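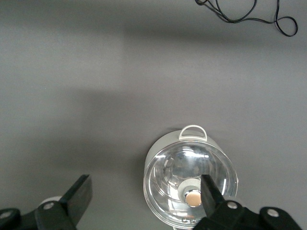
About the Robot Club at Nadville School

We are an after-school club for pupils in Years 9 to 13 who want to make a robot arm do ordinary kitchen jobs. We meet on Monday at 4 pm in the old food technology room. The club began with 7 pupils and one arm. The arm is still the same one.

If you have come to this page from the prospectus, you may have read that our members are "building the workforce of tomorrow". We didn't write that. What our members are building, most weeks, is a fairly long list of ways that a gripper can fail to pick up a lid.

What we do

Each school year the club picks one household task and stays with it until July. This year's task is pots and lids. The arm should find the pot on the table, take hold of the knob, lift the lid, put it down beside the pot and then put it back on. A six-year-old can do this. We chose a glass lid over a solid one after a long argument, and a few members still think it was a mistake. Glass lets you see the inside of the pot and also throws the room lights straight back at the camera, so what the arm gets to work with is a mixture of lid, pot, table and ceiling. The knob is small and shiny, which doesn't help either.

Pupils drive the arm by hand first and record each try. The recordings are then used to train a program that has a go by itself. By October half term the club had 182 recordings of the lid task. We would like to say that they were all good ones. Some of them are of somebody learning which way is left, and deciding which to throw out takes up more club time than any of the coding.

How we count a success

Strictly. The lid has to come off, go down flat on the table and go back on the pot without anyone touching it. We run 8 tries in a row, with the pot moved and turned between them, and every try goes in the book, including those where "it would have worked if". Members may not pick their best run and show that one at open evening. This rule came in after we did exactly that with last year's project, sorting cutlery, and a parent asked to see it again.

We are wary of the videos that new members bring in, where a robot folds a shirt or makes breakfast in half a minute. They may well be real. We ask the same things about them that we ask about our own: how many tries did it take, was it speeded up, and what happens if you move the shirt?

Who runs it

Othmane Bouzid teaches physics and started the club, having told the head that he didn't think robots would be doing anyone's washing-up soon and would like pupils to find out why. He has not changed his mind. Older pupils lead the work at the table and Year 9s start on the recordings book, then move on to driving once they can read it.

Competitions

We enter the Rimine Schools Challenge each spring. Our best place is eighth. The judging there leans heavily on the presentation, and ours tend to have a lot of slides about things going wrong. We have talked about changing this and so far have not.

The club does not enter the Farkas Cup, as it is for wheeled robots.

What it won't do

Joining the club will not get your child into university, whatever you may have heard at the gate. It may teach them to write down what happened before deciding what it means – some of our leavers say that this was useful, and some say they mostly came for the biscuits.

Joining

There are 8 places for new members this year. No experience is needed and there is no fee. Long hair must be tied back at the table and food stays on the window side of the room. Forms are at the Grandisa building reception, or come along on a Monday and watch first. Please bring a charged laptop if you have one.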